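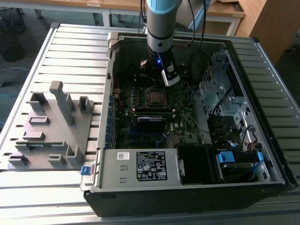 Mamta Srivastava will wissen, ob so ein Roboter den Computer denn ganz allein repariert, so stehe es nämlich im Prospekt, und ihre Klasse glaube das kein bisschen.

Gut so. Prospekten darf man misstrauen. In dem von Plerura steht wirklich "repariert selbstständig", und das Wort "selbstständig" schauen wir uns jetzt mal genauer an. Dafür müssen wir hinter die Kulissen, also zu den Leuten, die den Roboter einrichten, putzen und manchmal auch ausschimpfen.

# Wer hilft dem Roboter, bevor er hilft?

## Was ist eine Roboterzelle?

Plerura ist der Name einer Roboterzelle. Mit einer Zelle im Körper hat das nichts zu tun. In der Technik nennt man so einen Arbeitsplatz für Maschinen: ein Roboterarm, ein Tisch, Kameras, Kabel und ein Computer, der alles steuert. Die Zelle steht in der Werkstatt Ileteo und soll lernen, an alten Computern Teile anzufassen und herauszunehmen.

*Soll lernen* heißt: Sie kann es noch nicht richtig. Auch das steht nicht im Prospekt.

Der Arm hat sechs Gelenke. Dein eigener Arm hat Schulter, Ellenbogen und Handgelenk, und damit kommst du schon ziemlich gut an alles heran, sogar an die Keksdose ganz hinten im Schrank. Der Roboter braucht seine Gelenke, um von oben in ein enges Gehäuse zu greifen, ohne irgendwo anzustoßen. Meistens klappt das.

## Der Roboter weiß nicht, wo der Tisch ist

Das klingt albern, stimmt aber. Wenn man die Zelle neu aufbaut, kennt der Arm nur sich selbst. Er weiß, wie stark jedes Gelenk gebogen ist. Wo der Tisch anfängt, muss ihm jemand beibringen.

Bei Ileteo macht das Mārtiņš Dzene. Er fährt den Arm langsam zu mehreren Punkten auf dem Tisch und speichert jeden Punkt ab. Danach rechnet der Steuercomputer aus, wo die Tischfläche liegt. Das Ganze heißt **Kalibrieren**. Du kannst dir eine Küchenwaage vorstellen, die man auf null stellt, bevor das Mehl hineinkommt.

Auch die Kameras werden kalibriert. Eine sitzt am Handgelenk des Roboters und fährt immer mit. Wird sie nur ein winziges Stück verdreht, dann zielt der Greifer daneben und tippt auf die Platine, wo er nichts zu suchen hat.

Alle 14 Tage wird nachgemessen. Und außerdem immer dann, wenn jemand gegen den Tisch gerumst ist - was natürlich nie jemand gewesen sein will.

## Was sieht die Kamera am Handgelenk?

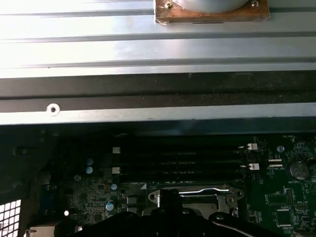
*Vier leere Steckplätze für den Arbeitsspeicher. Der Greifer kommt von unten ins Bild.*

Das Grüne ist die **Hauptplatine**. Auf ihr treffen sich fast alle Teile des Computers. In die langen schwarzen Schlitze kann man Arbeitsspeicher stecken, das ist so etwas wie der Notizzettel des Computers. Die runde silberne Scheibe ist eine Knopfzelle, also eine Batterie. Sie hilft dem Computer dabei, die Uhrzeit zu behalten, wenn der Stecker gezogen ist.

Du erkennst solche Sachen schnell wieder, wenn du sie einmal gesehen hast. Der Roboter bekommt nur viele bunte Pünktchen. Damit sein Programm daraus "Batterie" oder "Steckplatz" macht, müssen Menschen sehr viele Bilder beschriften. Birutė Sepp hat das im Juni gemacht, und sie sagt, sie habe danach sogar im Schlaf Kästchen um Steckplätze gezogen.

"Der Roboter sieht" ist also auch so ein Satz, bei dem man ruhig die Augenbraue heben darf. Er vergleicht. Wenn das Licht sich ändert und das Blech stark glänzt, vergleicht er manchmal ziemlichen Quatsch. Deshalb gehört zum Einrichten auch, die Lampen richtig zu stellen, und das dauert länger, als man denkt.

## Kleine Teile, große Vorsicht 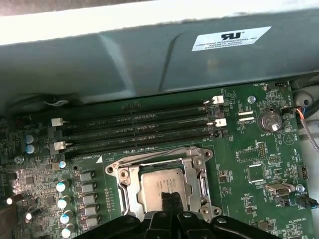
*Ein Finger des Greifers reicht bis auf den Prozessor.*

Der **Prozessor** ist das Rechenherz des Computers. Er liegt in einem Sockel mit einem Metallrahmen und einem Hebel. Je nach Bauart sitzen im Sockel oder unter dem Prozessor viele feine Kontakte, und die mögen es gar nicht, wenn jemand schief zupackt. Verbogene Kontakte bekommt man nur mit viel Geduld wieder gerade. Oft auch gar nicht.

Der Greifer darf deshalb nur wenig Kraft benutzen. Wie viel genau, wird vor der Arbeit eingestellt. Zu viel, und etwas knackt. Zu wenig, und das Teil rutscht weg und fällt ins Gehäuse, wo es dann ein Mensch mit der Pinzette herausfischt. Selbstständig repariert? Na ja.

## Der Wartungsplan

Ein Roboter wird nicht müde, aber er nutzt sich ab. In der Werkstatt hängt ein Plan:

- **Jeden Morgen:** Kabel am Arm anschauen. Ist eins geknickt oder durchgescheuert? Dann bleibt der Arm stehen.
- **Jeden Morgen:** Not-Halt-Knopf drücken. Die Zelle muss sofort anhalten.
- **Nach Feierabend:** Staub aus der Zelle saugen. Alte Computer sind innen erstaunlich dreckig.
- **Nach rund 1000 Griffen:** Fingerkuppen des Greifers prüfen und bei Bedarf tauschen.
- **Nach jedem Umbau:** neu kalibrieren, auch wenn man keine Lust hat.

Die letzten fünf Wörter hat Līga Toom mit Kugelschreiber dazugeschrieben.

Beim Staubsaugen und Schrauben ist die Zelle ausgeschaltet und gegen Einschalten gesichert. Daran gibt es nichts zu rütteln. Ein Arm, der losfährt, merkt vielleicht zu spät, dass da eine Hand ist. Und falls du zu Hause einen alten Computer aufmachen möchtest: nur mit einem Erwachsenen, und der Stecker ist vorher draußen. Das Netzteil, also der Kasten, in den das Stromkabel führt, bleibt immer zu.

## Wenn etwas schiefgeht

Einmal griff Plerura einen ganzen Vormittag lang immer ein Stückchen zu weit links. Alle suchten den Fehler im Programm. Mārtiņš Dzene prüfte die Zahlen, Birutė Sepp die Bilder. Am Ende war eine Schraube am Kamerahalter locker. Festziehen, neu kalibrieren, weiter.

Solche Geschichten erzählt kein Werbefilm, dabei besteht ein guter Teil der Arbeit mit Robotern genau daraus.

## Also: allein oder nicht?

Den Griff macht der Roboter, wenn alles passt, ohne dass ihm jemand die Hand führt. Davor haben Menschen gemessen, beschriftet, geschraubt und geputzt, und danach schauen sie nach, ob alles heil geblieben ist. Ob die Zelle am Ende schneller ist als Līga Toom mit einem Schraubenzieher, wollten wir auch wissen. Sie hat gelacht und gesagt: "Fragt mich in sechs Jahren noch mal."

**Frage an dich:** Wo hast du zuletzt gelesen, dass eine Maschine etwas "ganz von selbst" kann? Such mal heraus, wer sie einstellt und wer sie sauber macht.

Stand: 10.09.2025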